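Vondow Automation Short Course
Handout 3, good practice for kitchen-task arms in simulation
Rev. 6 Jul 2023

Bring this one to the lab. Slides will not be posted. Anything marked (*) can come up in the August practical.

Carry-over from last time: a rule is something a log can show you broke. "Be careful near the door" is no rule, write it again. "Max closing speed 12 cm/s within reach of the appliance" is a rule.

House rules, short form

Numbers below are ours, for the Plammont sim kitchen. They don't come out of any published standard so please don't cite them as if they did. Published robot safety standards get their own handout.

- Contact force cap, 12 N on any part that swings or slides. (*)
- Approach pause of 700 ms before first contact. Counts from when the arm is still, not from when you sent the stop.
- 3 failed grasps, then back off to home and end the run as a fail. No fourth try, even if you can see it would have worked. (*)
- Log the gripper command and the gripper position. Both. Half of you logged only the command last time and then could not tell me if the fingers closed.
- One change per batch of runs. Light, oven position, or policy. Pick one.

Worked case: toaster oven door

Simulated counter, white toaster oven, wrist pose tilted hard over. Look at where the fingers sit relative to the tan piece before reading on, and write down what contact you'd expect.

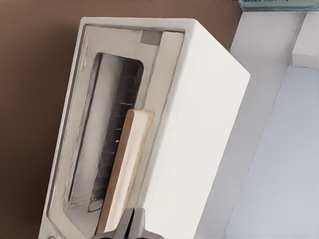
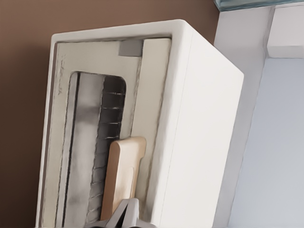 NOTES ON PRACTICE

Both views have the gripper at the bottom and the oven window taking up a lot of the middle. In the second the tan part reads clearly as a handle, flat and elongated, with the rack wires behind it. In the first it's harder, you could take the same sort of shape for a slice of bread or a thin board. Which brings us to rule zero.

Name the part before you touch it. (*) Label comes from the scene file, not from what it looks like on screen. If the scene file and the view disagree, stop and fix the scene file. A policy that pulls on "the light brown thing" will pull on the wrong light brown thing sooner or later.

Overlap is not contact. Fingers drawn over a handle can still be well short of it in depth. Use the contact sensor flag. Do not score a grasp from a single still, you will be marked down for it. Same goes for "door opened", read the hinge angle.

Glass. Windows give reflections, and reflections change with the view. The dark ribbed part in the first and the wires in the second are both seen through the window, so neither is a safe landmark for aligning the wrist. Use the door border or the housing edge.

Pull direction. Follow the arc of the hinge. A straight pull loads the handle sideways and you will hit the force cap early, then somebody raises the cap to get the run through. Don't raise the cap. Changing a limit mid batch voids the batch.

Camera pose goes in the run sheet. Steep angles are allowed, but record them. Pumero users: the default export drops the roll value, so type it in by hand untill the patch is out. Arnaud export keeps it.

Simulation vs real. Same limits in both. Yes the sim oven can't break. Habits carry over, and so do config files, we have had a sim config loaded on the real cell with the force cap commented out. Comments in a config file are not a switch. Delete or keep.

Run sheet, minimum fields

scene file and version
part name as in scene file
wrist pose at approach
camera pose incl. roll
peak force
grasp attempts
end state, with the sensor reading that supports it
initials

Blank field = run doesn't count. Write "not measured" if it wasnt.

For next session

Take one rule above and rewrite it for a drawer. Say which limit changes and which log line would show a violation. Half a page, no more. Hand in on paper at the start, lab door closes on time.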